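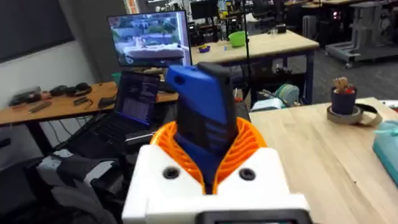 Schrägband aus eigenem Stoff kostet wenig Material und passt im Farbton genau zum Kleidungsstück. Man braucht einen Webstoff, der nicht zu dick ist, am besten Baumwollbatist oder Popeline. Zugeschnitten wird auf einer festen, ebenen Fläche; ein hölzerner Werktisch mit heller, orangebrauner Platte und schwarzem Gestell wie auf dem Foto eignet sich dafür, wenn eine Schneidematte daraufliegt. Auf dem Teppich oder dem Bett verzieht sich der Stoff, und gerade beim Schrägschnitt sieht man das später an jeder Kante.

## Material

- Stoffrest mit mindestens 22 cm Kantenlänge
- Rollschneider, langes Lineal mit Diagonallinie, Schneidematte
- Bügeleisen
- Schrägbandformer (ich benutze den von Umard, andere gehen genauso)
- passendes Garn, Stecknadeln oder Klammern

## Wie viel Stoff?

Die Fläche des Rests in Quadratzentimetern geteilt durch die Streifenbreite ergibt ungefähr die Länge des Bands. Ein Stück mit 624 Quadratzentimetern reicht bei vier Zentimeter breiten Streifen also für gut anderthalb Meter. Davon gehen die Nahtzugaben an den Ansatzstellen ab. Für einen Halsausschnitt genügt das, für beide Armlöcher zusammen wird es meistens knapp.

## Zuschneiden

1. Stoff waschen, trocknen und bügeln. Ohne Dampf hin und her schieben, nur auf und ab drücken.
2. Den Fadenlauf suchen. Bei Resten ohne Webkante einen einzelnen Faden ziehen.
3. Die Diagonallinie des Lineals auf den Fadenlauf legen und den ersten Schnitt machen.
4. Parallel dazu Streifen schneiden, für fertig zwei Zentimeter breites Band jeweils vier Zentimeter breit.

Die kurzen Ecken am Rand fallen weg. Marijke Mertens hebt sie für Knopfschlaufen auf, dafür reichen sie gerade.

## Streifen verbinden

Zwei Streifen rechts auf rechts im rechten Winkel aufeinanderlegen, sodass die schrägen Enden bündig liegen. An beiden Seiten muss eine kleine Spitze überstehen. Genäht wird genau von Kerbe zu Kerbe, mit kurzer Stichlänge – zwei Millimeter sind gut. Danach die Zugaben auseinanderbügeln und die Spitzen abschneiden.

Liegen die Kanten nach dem Aufklappen versetzt, war die Überlappung falsch. Dann auftrennen; wegbügeln lässt sich der Versatz nicht.

## Bügeln

Den Streifen mit der linken Seite nach oben in den Former schieben und mit einer Nadel am Bügelbrett feststecken. Den Former langsam zurückziehen, das Eisen direkt dahinter herführen. An den Nahtstellen hakt es manchmal. Mit einer Ahle im Schlitz nachhelfen.

Bei rutschigen Stoffen vorher Sprühstärke nehmen. Den Viskosestoff von Desmet musste ich zweimal stärken, die Popeline aus derselben Bestellung gar nicht.

## Annähen

1. Eine Seite des Bands aufklappen und rechts auf rechts an die Stoffkante stecken. In Rundungen nach innen das Band leicht dehnen, in Rundungen nach außen etwas einhalten.
2. In der Bügelfalte nähen.
3. Zugabe auf 5 mm zurückschneiden, in engen Kurven einknipsen.
4. Band um die Kante legen, sodass die Falte auf der Rückseite die erste Naht knapp überdeckt.
5. Von rechts im Nahtschatten absteppen oder von Hand mit Saumstichen annähen.

Die Handnaht dauert deutlich länger. Bei Blusen mache ich sie trotzdem, bei Topflappen und Schürzen nicht.

## Aufbewahren

Fertiges Band locker auf ein Stück Pappe wickeln und das Ende feststecken. Auf der Pappe Breite und Stoff notieren. Wim Stevens hat gefragt, ob man es auch auf leere Garnrollen wickeln kann: ja, bei schmalem Band, nur bekommt es dort Knicke und muss vor dem Annähen noch einmal gebügelt werden.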